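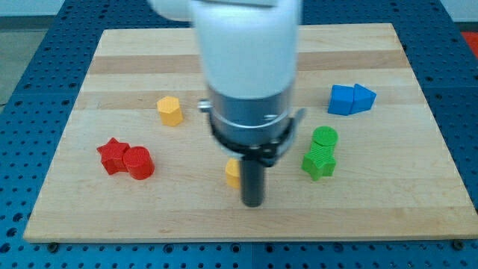
Maple-colored board apparently bolted down at the two front corners, on a blue perforated table.

How to Fasten a Wooden Board to a Perforated Work Table

By Jadwiga Wysocka
Posted Friday, May 31, 2024

A table with a grid of holes is good for holding fixtures and bad for almost everything else. Small parts fall through, pencils catch, and anything soft you set down picks up the pattern. A wooden board over the middle takes care of that, and you can still reach the holes around the outside.

These steps cover a butcher-block style board made of glued planks. They work for a solid panel too, but a solid panel moves more with the weather, so read the part about slots before you drill.

What you need

A flat board with square corners, smaller than the table on all sides
Bolts that match the threads in your table
Flat washers
A drill, a bit the size of the bolt, and a bit one size larger
A Forstner bit if you want the bolt heads below the surface
Masking tape and a sharp pencil
A straightedge
Sandpaper, 120 and 220 grit
Food-safe mineral oil or a hardwax finish

Check the table first. Some perforated tables have threaded holes and some have plain ones. Run a bolt in by hand before you buy a box of them. If it drops straight through, you will need longer bolts and nuts underneath, and you need to be able to get a hand under there.

Step 1. Choose the size

Leave at least two rows of holes open on every side. I leave more at the back, where clamps usually go. A board that runs right up to the edge of the table gets bumped by hips and chair arms and the corners chip.

Thickness matters more than people expect. Thin boards cup. I would not go under three quarters of an inch, and an inch is better if you plan to sink the bolt heads.

Step 2. Check for flatness

Lay the board on the table and press on each corner in turn. If it rocks, flip it and try again. A small rock will pull out when the bolts go in. A large one will not, and forcing it can open a glue line. Lurdes Louro at the Londilora workshop keeps her boards lying flat between two sheets of plywood for a week before she uses them, and I have started doing the same.

While you are at it, decide which face goes up. On a board with mixed light and dark planks, I put the face with fewer knots on top and let the stripes fall where they fall.

Step 3. Mark the holes

Set the board where you want it and line up the front edge with a row of holes. Use a straightedge to carry the hole lines up onto the board from the open rows at the front and the side. Put masking tape on the corner first so the pencil shows. Where the two lines cross is your hole center.

Stay at least an inch in from both edges. Closer than that and the wood may split.

Check every mark against the table a second time. Measuring only from the corner of the board is how I ruined my first one.

Step 4. Drill

Clamp scrap wood behind the board so the back does not tear out. If you are sinking the heads, cut the recess first with the Forstner bit, then drill through its center.

Use the bolt-size bit for the first corner. Use the larger bit for the rest, or file those holes into short slots running across the grain. Wood gets wider in August and narrower in winter, and the bolts need to let it.

Step 5. Sand and finish

Sand with the grain, 120 then 220. Break the sharp edges lightly. Wipe off the dust and finish both faces and all four edges. A board finished only on top will take in moisture from below and curl.

Let it dry for as long as the can says. If you used oil, wipe off whatever has not soaked in before the board goes back on the table, or it will end up in the holes.

Step 6. Bolt it down

Vacuum the table. Set the board in place and start every bolt by hand before tightening any of them. Then snug them a little at a time, going from one to the next. Stop when the washer sits flat and the board does not shift when you push on it. Any tighter and you are crushing the wood.

Care

Check the bolts after the first month and again when the heating comes on. Wipe spills promptly. Re-oil when the surface looks dull or feels rough. If one spot gets badly cut up, sand the whole face, because a sanded patch leaves a dip.

If the board starts to cup with the edges lifting, take it off, turn it over, and leave it for a few days before bolting it back down. You will need to recut the recesses on the other face if you sank the heads.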